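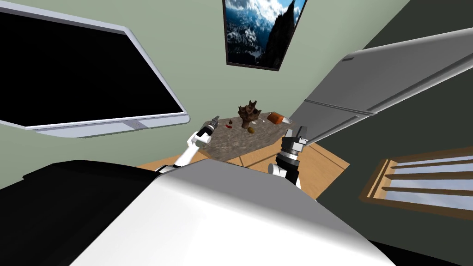
What the simulator changed at our shop

2020-05-11

I work at Dristley, a firm that tests service robots before they go into hotels and rental apartments. Until this spring my job was done on my feet. I stood next to the machine with a stop button in one hand and a clipboard in the other, and when it dropped something I picked it up and put it back on its mark.

Most of that is now done in software. We run a two-armed robot in a rendered apartment, and the people who used to stand on the floor watch it from a desk. The program is called Slanina. It was built upstairs and we got it with 2 pages of instructions, which was not enough.

The first thing that changed was the resets. On the floor, putting a table back the way it was took longer than the attempt itself. In Slanina it is a key press. We can go through 300 attempts in a shift, and my back is better for it. I had not expected to miss the walking, but I do, and I have started taking the stairs at lunch.

The second thing was what we get asked. My old notes said things like "dropped it" or "too slow." Now the engineers want to know why, and they want it from us, the people who spent years watching these arms miss things. For the first few weeks I was bad at it. I knew when a reach was going to go wrong, but I could not have told you how I knew. 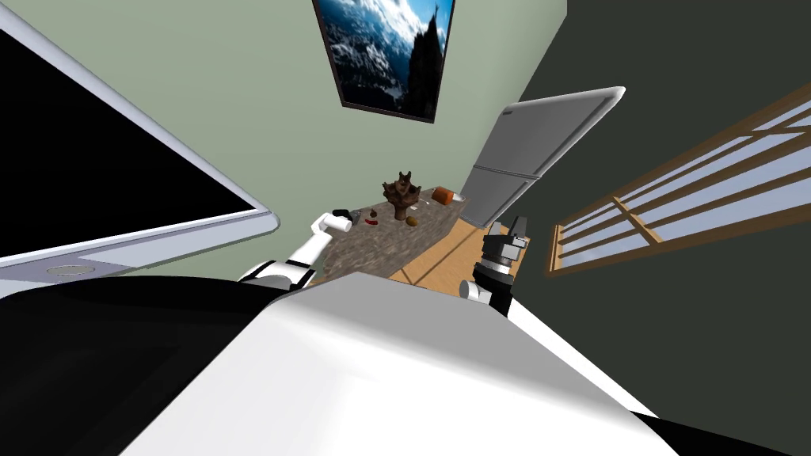 The view takes some getting used to. We mostly work from the robot's side, with its own white shell filling the bottom of the screen and the room leaning over. The refrigerator tilts, the counter runs off at an angle, and you have to judge how far a gripper is from a chili pepper with none of the cues you would have standing there. Two of my coworkers got headaches at first. We asked for a rule of four runs and then a break, and we got it.

Not everyone kept the same job. There were six of us on the floor crew. Four now work on Slanina, and two moved to Ullix, our sister company, where they install the finished machines. One of them wanted to go. The other would have stayed if the desk work had suited him, and I think management could have given him more time to learn it. Training was a single afternoon. That is my main complaint, and I have made it in writing.

Pay is the same. The hours are more regular. I still get a few days a month with the real arms, in the lab on Morkance Street, checking that what passed on the screen also passes there. Sometimes it does not, and those go back to the desk with a note. The notes are longer than they used to be.

I am told the next version will score the easy runs by itself. We have asked to see it in May, before it is switched on, and to have a say in which runs count as easy.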